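Jilance planner, progress update
November 18, 2024
To: Ulla Myklebust

Hi Ulla,

You asked for the short version this time, so I'll try, but you know me. The quick answer is that the planner is in decent shape, the simulator is in much better shape than it was in July, and the perception piece is the one eating my weeks.

Planner first. The rewrite of the grasp approach code is merged and it's now the default in Jilance. The old version picked a grasp, then went looking for a path to it, and if there was no path it threw everything out and started over. The new one scores grasp and path together, so it drops the hopeless ones early. I ran it on the full benchmark set (576 layouts, same ones as last time so you can compare) and it finished every one without hanging, and I'm very happy about that after the summer we had! Planning time is still lumpy. Most layouts come back fast, and then there's a stubborn group where the target is close to furniture and the planner dithers between coming in from the left and coming in from above. I've got a tie-breaker half written for it. It works on my machine and breaks two of the regression tests, so it's sitting on a branch.

Simulation. We moved all the scene generation over to Emonov, which took longer than I promised you. The painful part was collision meshes: anything with holes in it, like the perforated bins, was being treated as a solid block, and the planner would refuse to go anywhere near the opening. That's fixed. We can now spit out 4,000 scenes overnight with randomized object positions, and each one saves its seed so a bad run can be replayed exactly. I use the replay tool every day and would fight anyone who tried to take it away.

Perception, the grumpy section. The pose estimator does well on boxy things and badly on upright cylinders, especially banded ones. It finds the edges of the colored bands and sometimes decides one band is the whole object, so the height comes out way too short and the gripper aims low. I hand-checked 1,141 failed estimates (two very long days and a lot of coffee) and this was the biggest single cause by far. Shadows on glossy floors were next. I've started retraining with more striped textures and uneven band heights, and the first numbers look better, but I don't want to quote them until I've run the same checkpoint on a clean split. I found some overlap between training and test scenes in the last one, my fault, and I've redone the split script so it goes by seed.

Tooling. The dashboard Hung uses now shows the planned path on top of the camera view, and you can scrub through it. The logs are also about a fifth of the size they used to be, mostly from me turning off things I'd left on in the spring.

Money and machines. We've burned roughly 200 GPU hours since the last report, nearly all on retraining. I expect the next stretch to be heavier. If there's any slack in the Jistis allocation I'd love to have it before the holidays, when the queue is usually quiet.

What's next, in the order I plan to do it: get the tie-breaker through the regression tests, finish retraining on the new split, then start on the shelf tasks we keep putting off. Those need the planner to reason about reaching under a board as well as over it, and I'd rather not promise a date until I've had one good week with it.

One thing I need from you: a yes or no on whether the shelf tasks count toward this milestone or the next. I've been assuming the next one.

Call me if any of this reads worse than it is. 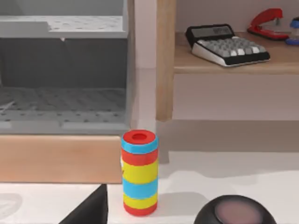 Simulated scene with a banded cylinder upright on a glossy floor, the kind of target covered under Perception.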